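Can the machines do chores yet? I put it to Pin-yu Hsueh, who runs kitchen tasks at Plirnport. Short answer, no. Longer answer below, typed up fast on the train. 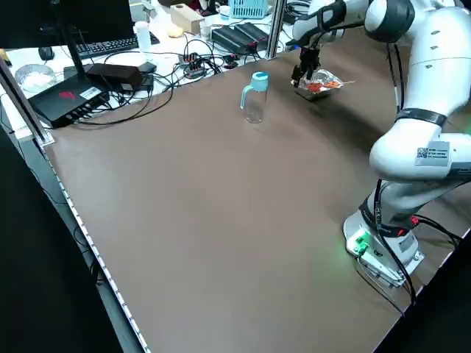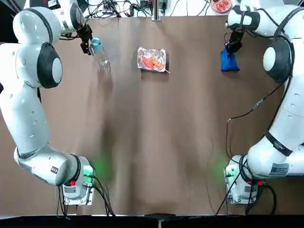
"Picking things up is fine," she says. "Bags, bottles, ok. Ask me about pouring." So I ask about pouring. She laughs. Next question.

They've logged 164 tries at her kitchen list since April. She won't give me a success rate, "becuase people print it and forget the rest." Fair enough. What goes wrong? Soft stuff mostly. Packaging that folds when you squeeze it. Shiny stuff too, clear plastic esp.

Her colleague Zoltán Jakab is gloomier. Came over from Carnton, where he did shelf restocking. "A shop wants six hours with no one watching. We are happy with two minutes." And at home? "At home you have a child and a dog. Come on."

Would she buy one herself? Long pause. "For wiping the table, maybe. For dinner, no. I like my dinner at dinner time."

Jakab wants laundry next. Hsueh wants him to finsh the snack tasks first. They were still arguing about it when I left.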